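Rule Three

Posted 2020-04-04 by the Danddale storykeeper

My aunt kept the Trurka handbook by the kettle, all 742 rules of it, and she loved rule 3 best: open hand, full stop, look again. So our old machine stopped over the grey cushion, as it did every evening, and my aunt stopped with it, tea in hand.
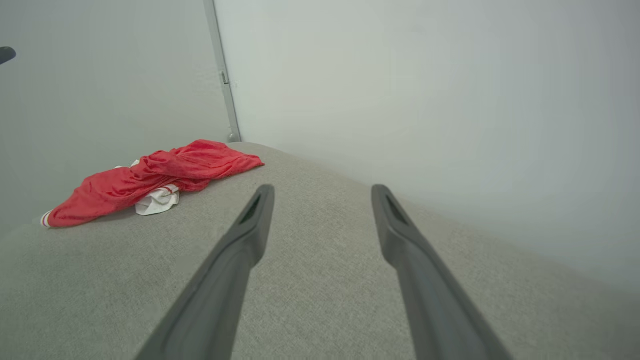 Fingers open, red washing still to come.

"Take your time, love," she told it – and I do believe she meant the both of us.

Comments

heffernan_reader: Oh, I want that aunt!

mossy: More rules please.

Contact | © Lalladari Stories | Back to top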